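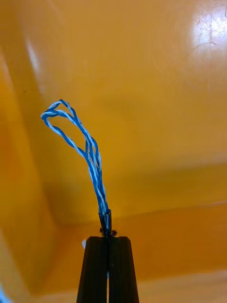 Notizen zum Vortrag, Drestberg, Donnerstag, 25. November. 30 Minuten, Fragen am Schluss.

**Einstieg**

- Thema: Kleinteile sortieren, bevor montiert wird.
- Seit April läuft das bei uns so für die Baureihe Zodari, 217 Sätze bisher.
- Kurz fragen, wer selbst Kabel vorbereitet.

**Platinen**

Platinen gehen als Erstes in ihren Behälter, Kabel erst danach. Beim Ablegen nur am Rand anfassen und Schaumstoff unterlegen.

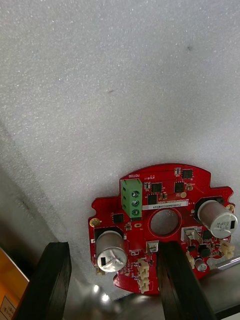

Die Eingangskontrolle dauert bei uns pro Platine 2 Minuten. Geprüft werden Aufdruck, Aufkleber und Klemmen. Bei der roten Platine ist die grüne Schraubklemme mit »MOTOR« beschriftet, das lässt sich ohne Zeichnung zuordnen. Die großen Elkos nie als Griff benutzen. Wer die Seriennummer nicht lesen kann, legt das Teil zur Seite.

**Aufteilung des Tisches**

- Gelbe Behälter links und rechts, Metallschale in der Mitte.
- Jeder Behälter bekommt eine Sorte. Mischen ist der häufigste Fehler.
- Teile mit Anschlussdraht einzeln hinlegen, sonst verhaken sie sich. 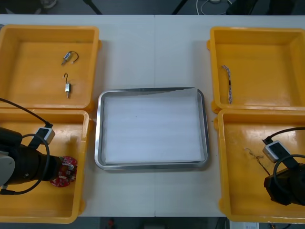 **Kabel**

- Verdrillte Leitungen nicht aufdrehen.
- Enden getrennt halten, Stecker und Kabelschuhe vor dem Ablegen ansehen.
- Lieferung von Iltell: 400 Stück im Karton, nur tütenweise öffnen. 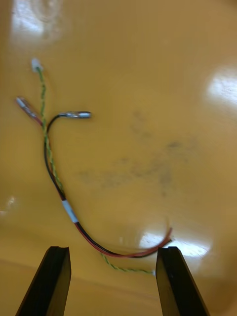 *Kabelsatz mit weißem Stecker, rote und schwarze Ader mit Metallanschluss*

- Liste von Rowlands herumgeben.
- Danach Fragen.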